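The Night the Left Arm Kept Pushing

The fault log from the Ovenham workshop runs to 43 lines, and the first 40 are routine. The last three were written in under a second, shortly after 9 p.m. one evening in August, and they cost the team a laptop screen and most of a month.

Ovenham builds two-armed bench robots that learn to handle household and office objects. The laptop job looks simple on paper. One arm steadies the computer, the other finds the edge of the lid, and the lid comes up. By that night the pair had run the job 536 times with no damage to anything.

On the next run, the left arm came down on a closed laptop and did not stop. "It should have felt the lid and held," says Gergely Medve, who was at the controls. "It kept going down. You could hear the hinge."

He hit the stop button. The arms froze where they were, with the left gripper still bearing on the computer, and it took two people to ease it off. The lid was bent and the panel behind it was cracked from corner to corner.

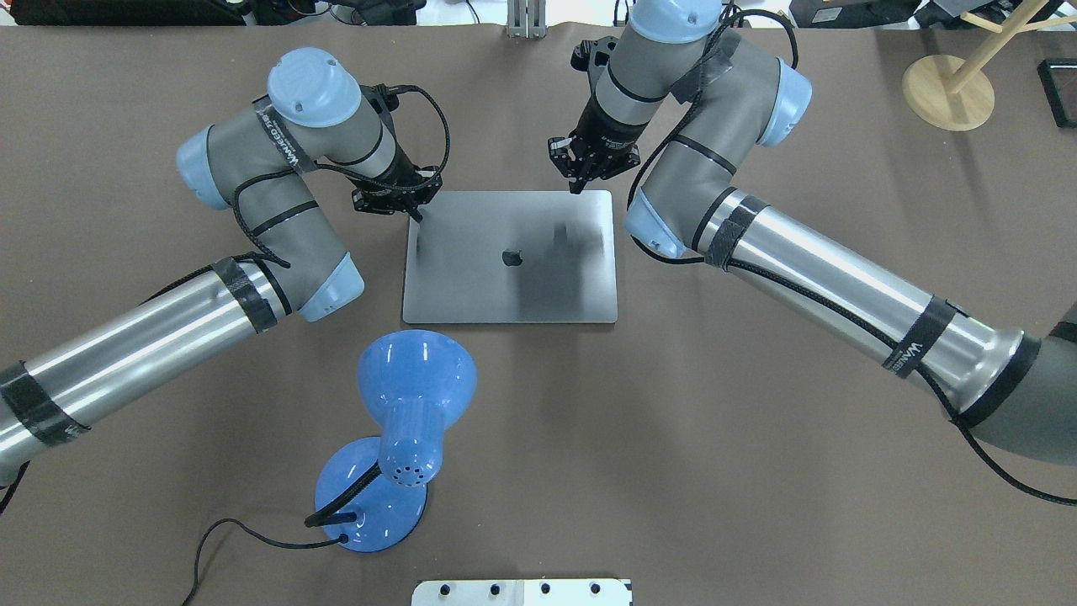 The team first blamed the software. Colton Fraser spent a week going through the contact detection code, which compares the current drawn by each joint motor with what the controller expects. When the two differ by enough, the arm is supposed to hold still. He replayed the recorded run again and again and found that the difference had never shown up. As far as the controller knew, the arm was moving through air.

The cause was in the wrist. A connector had worked partly loose, and the current reading had frozen at its last good value. The controller had a check for a missing signal. It had none for a signal that stopped changing.

Dilwyn Voyle, who wires the arms, traced it to cable strain. The cable had been routed with too little slack for the wrist's full turn, and each run pulled on the plug a little.

Ovenham has since added a clamp behind the wrist plug and a rule in the controller: if a joint reading stays identical for 200 milliseconds while the arm is moving, power to the motors is cut back and both arms hold. Medve also lowered the force limit for any job involving a screen.

Fraser would like a separate force sensor in each wrist as well. The parts are on order, and until they are fitted, the laptop job runs at half speed with someone standing by the stop button.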